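Ticket: purchase order lines missing after transfer from Plillska to Waltel
Customer: Lundgate
Component: Waltel connector, outbound PO interface
Severity: 3
Status: Resolved, awaiting closure

Problem as reported

Purchase orders approved in Plillska are transferred overnight to Waltel for receiving. Since the April patch the header always arrives but some orders arrive with fewer lines than they have in Plillska. The transfer job finishes with status Completed. No entry is written to the rejection table and no alert is sent. Receiving staff at Lundgate find the gap when the delivery docket has items that can't be matched to a line.

Re-running the job for the same period does not bring the missing lines across. Opening the order in Plillska, changing the line description and saving it does, for that line only. Lundgate has been using this as a workaround, but it resets the approval history on the order and the auditors have asked for it to stop.

Environment

Plillska purchasing module, hosted, single production tenant plus one test tenant. Waltel connector installed on the customer's integration server. Custom field mapping delivered by Tse during the original implementation. Multi-currency on, centralised approval on, document numbering by business unit.

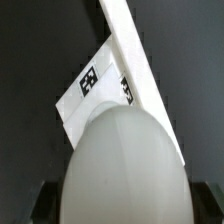 Rounded white part, flat white panel behind

Initial checks

Connector service account: valid, password not expired, role unchanged. Ran the role comparison report between test and production, no differences in the purchasing privileges.

Business unit security: the service account sees all business units. Missing lines are spread over several of them, so a data access restriction is unlikely.

Mapping file: compared the deployed mapping against the copy Tse handed over. Identical except for the item code field, which is addressed further down.

Log level was at WARN. Asked the customer to raise it to DEBUG for one overnight run and to attach the complete file. The first upload had been trimmed to the lines containing the word "error", of which there were none. Requested the full log again.

Analysis of the DEBUG log

The connector asks the Plillska purchasing service for lines changed since the last successful run, a page at a time. Page size is set in the connector profile:

po.lines.pageSize=500
po.lines.orderBy=lastUpdated
po.lines.mode=offset
po.lines.failOnCountMismatch=false

Each page request returned a full page until the last. Total lines fetched matched the total given by the service. On that basis the first theory, that the final page was being dropped, was set aside.

Loaded the fetched line identifiers into a scratch table and looked for repeats. There were 42 identifiers fetched twice, in each case once as part of one page and again on the next. The same number of identifiers present in Plillska had not been fetched on any page. The total agrees because every skipped line is offset by a repeated one. Waltel treats the repeat as an update with no changes and discards it without comment, so the load step looks clean as well.
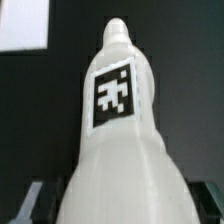
The sort key is the reason the page boundaries are unstable. Before the patch, lastUpdated on a line was stamped when that line was saved. From the patch onward, final approval of an order stamps every line on it with the same value. A large order, or a batch of orders released by one approver at once, gives a long run of lines with an identical lastUpdated. Sorting on that column alone leaves the order inside the run up to the database, and it may differ from one request to the next. Lines near a boundary can move to the other side of it between requests.

This also explains the workaround. Editing the description gives the line its own timestamp, taking it out of the run. And it explains why a re-run picks up nothing: the watermark has already moved past the shared timestamp, and the re-run option in the connector repeats the load step from the staged file without querying Plillska again. The label on that option is misleading. A documentation request has been raised separately.

Reproduction in test

Copied the connector profile to the test tenant. Created one blanket order with enough lines to need several pages, approved it in one action, ran the transfer. Lines missing on the first attempt. Ran the same order again with the watermark reset by hand: lines missing again, but a different set. Repeated with an order small enough to fit on one page and all lines arrived.

Changed the sort key to lastUpdated,lineId and repeated the large order. All lines arrived, no repeats in the log. Reset the watermark and ran it again with the same result.

Second finding, item code

While comparing lines we saw that item codes longer than 16 characters were shortened in Waltel. This is the one difference in the mapping file. Someone has set maxLength on the item code element; the handed-over copy has no limit. It does not cause missing lines, but two long codes with the same opening characters become the same item in Waltel, and receipts are then posted against whichever was created first. The customer was not aware of it. Split into its own ticket and assigned to Tse, who own the mapping.

Proposed change, production

1. Stop the connector schedule. Confirm no transfer is in progress — the service will stop in mid-page if told to, and the staged file is then incomplete.
2. Set po.lines.orderBy=lastUpdated,lineId in the profile.
3. Set po.lines.failOnCountMismatch=true. With this on, the connector counts distinct line identifiers and ends with status Failed if the count differs from the service total.
4. Export the current watermark value and keep it with the ticket.
5. Set the watermark back to the point just before the patch was applied.
6. Start one transfer manually and wait for it to finish before turning the schedule back on.

Step 5 causes a large number of lines to be fetched again. Waltel ignores those it already has with no changes. Lines that have been closed in Waltel but are still open in Plillska will be reopened, so a list of these is needed first. Query supplied to the customer as an attachment.
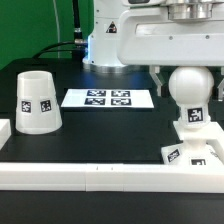
Abdelilah Kabbaj: Ran the query. We do have closed lines that would reopen, mostly short deliveries where the buyer accepted the quantity in Waltel and left the order open in Plillska. Can the watermark be moved for one business unit at a time? We would prefer to close those lines in Plillska unit by unit and then transfer, and we can't have receiving down during the day while we do it. Also please confirm whether the manual receipts entered against "miscellaneous" will be matched up automatically once the missing lines arrive.

Support response

The watermark is held per profile, so it can't be moved for a single business unit in the existing one. It can be done with a temporary profile. Copy the production profile, add po.filter.businessUnit with the unit code, give it its own watermark name and leave it off the schedule. Run it by hand for each unit as the closures are completed. The main profile keeps its current watermark and only needs the sort key and mismatch settings. Delete the temporary profile when finished. If it is left in place and later scheduled, both profiles will stage to the same folder.

Miscellaneous receipts are not matched automatically. They have to be reversed and entered again against the correct line. Reversal needs the accounting period to be open, so do this before month end close. The receipt correction screen will take a list, but it does not check supplier, so sort the list by supplier before pasting.

Customer update

Main profile changed, overnight run completed at 2:40 am with no mismatch. Temporary profile run for the first business unit, missing lines present in Waltel, no closed lines reopened. One failure on the second unit:

Count mismatch on po.lines, transfer ended, watermark not advanced

Support response

Checked the log from the failed run. The temporary profile was copied before the sort key was changed, so it still had lastUpdated alone. The mismatch check was on and did what it should. The first unit was small enough for a single page and was not affected. Correct orderBy in the temporary profile and run the second unit again. No watermark reset needed, as a failed transfer does not advance it.

Customer update

Corrected and re-run. Remaining business units complete. Line counts compared between Plillska and Waltel by order, no differences. Receipt corrections are in progress with the accounts payable team. Temporary profile deleted.

Resolution

Configuration change. Sort key made unique, count check enabled, missing lines recovered through a filtered profile. The default profile shipped with the connector still sorts on lastUpdated alone, and a product defect has been logged for it. Customers on the April patch who release large orders in one approval should apply steps 1 to 3 without waiting for the corrected default. The item code length is still open under the Tse ticket and should not be worked here.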